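The Other Half of the Bill
Small businesses pay to have dirty water taken away. In Gravaston, some are finding they have paid for water that never left in a pipe.
By Wiremu Hollis
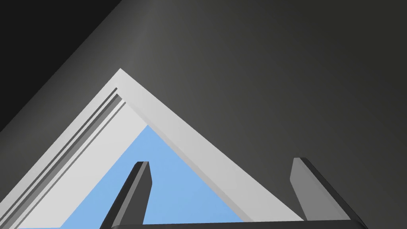
A white triangle against dark gray surfaces, in a computer rendering.

Geeta Solanki keeps her utility bills in a binder behind the counter of her plant nursery on the east side of Gravaston. For years she looked at one number, the total at the bottom, and paid it. Then a customer who did bookkeeping for a garden center in Merrick asked what she was paying for sewer.

She had to look it up. The sewer charge was larger than the water charge, and it was figured on every gallon that came through her meter.

"I thought, where do they think it's going?" Solanki said. "I pour it on tomatoes."

Most sewer systems do not measure what goes down the drain. A meter that can read wastewater is costly and hard to keep clean, so utilities take the reading from the water meter and assume that what came in went out again. For an office or a hair salon, that is close to the truth. For a nursery, a commercial bakery or a company that bottles drinks, it can be a long way off.

The utility in Gravaston, Flirumen Water, bills sewer service to business customers in units of 1,000 gallons. Each unit of water that passes the meter is billed once as water and once as sewer. The sewer rate is the higher of the two, because treatment plants take more power, more chemicals and more staff than the wells that supply the town.

There is a way to have the sewer part lowered. It is described on the back of the rate sheet, under the heading "Water Not Returned." A business that can show some of its water does not reach the sewer may apply for an allowance, and the allowance is taken off the sewer units each billing period. The water units stay the same.

Solanki had never turned the sheet over.

What counts

The rule covers water that leaves the property some other way. Irrigation is the most common claim. Water that goes into a product is another, and so is water lost as steam from a cooling tower or boiler. Filling a swimming pool counts in the year it is filled. Draining the pool to the sewer afterward does not.

Leaks are treated separately. Water that escapes from a pipe on the customer's side of the meter has still been supplied, and the customer pays for it. If the leak ran into the ground, the sewer portion may be credited once the repair is documented. A running toilet gets no credit at all, as that water did go down the drain.

Customers can apply in one of two ways. The first is a fixed percentage, set by type of business and printed in a table. It asks for little paperwork, and the allowances are modest. A bakery gets less than a nursery, and a restaurant gets nothing. The second is a deduct meter, a smaller meter installed on the line that feeds the irrigation system or the process equipment. Whatever it records is subtracted from the sewer units.

The deduct meter is more accurate and usually worth more. It also costs money up front. The customer buys it, pays a licensed plumber to put it in and pays the utility for an inspection. After that the customer is responsible for having it tested and for replacing it when it wears out. A line with a deduct meter on it cannot have a drain, a sink or a hose bib over a floor drain anywhere downstream. Inspectors check for that, and it is the usual cause of a failed visit.

Solanki failed her first one. A utility sink in the potting shed was fed from the same line as the greenhouse misters. She had the sink moved to another branch and asked for a second inspection, and the meter was approved in December.

Her sewer charge now follows the restroom, the break room and the sink. In the growing season it is a small part of the bill. She would not give the dollar amount, but said the meter and the plumber were paid for before the end of the first summer.

Looking back

The question most owners ask next is whether they can recover what they already paid. In Gravaston the answer is mostly no. An allowance begins with the billing period in which the application is approved. The one exception is for a billing error, such as a business listed under the wrong customer type, and that can be corrected for up to 2 years.

Dirilano, a family company that makes bottled iced tea in a former feed mill, used the exception. It had been classed as a restaurant because a lunch counter once operated in the front of the building. The lunch counter had closed long before the company moved in. Nearly everything it drew from the tap was leaving on trucks. The classification was changed and the sewer charges were refigured.

Other towns handle the matter differently. In Merrick, the utility averages winter use and takes that as the sewer figure for the whole year, on the idea that little is watered in cold months. The method needs no extra meter. It suits a garden center well and a bottling plant poorly, because a bottler's use hardly drops in winter. A business that runs its heaviest shifts over the holidays can even end up worse off.

Then there are stormwater charges, which appear on many of the same bills and have nothing to do with the meter. They are based on how much roof and pavement a property has. An allowance for water not returned does not touch them. Owners who have taken out a parking lot or added gravel beds may have a separate claim, on a separate form.

Before applying

The form itself is short. It asks for the account number, the type of business and a sketch of the plumbing showing where the water goes. A hand drawing is accepted. Applicants are also asked for 16 months of bills, enough to show a full year and the start of the next, though the utility will print copies for anyone who has thrown them out.

Owners of small shops may find it is not worth the trouble. A café with two planters on the sidewalk will not recover the inspection fee. As a rough test, Solanki suggests working out how much of the water goes somewhere other than a drain. If it is less than some 20 percent, she would apply for the fixed allowance, if there is one for that kind of business, and leave the deduct meter alone.

Approved allowances have to be renewed when a property is sold or a lease changes hands. The new occupant starts at full sewer units until a fresh form goes in. Solanki is leasing out her back lot next year, with its own water connection, and she has put a blank copy of the form in the folder for the tenant.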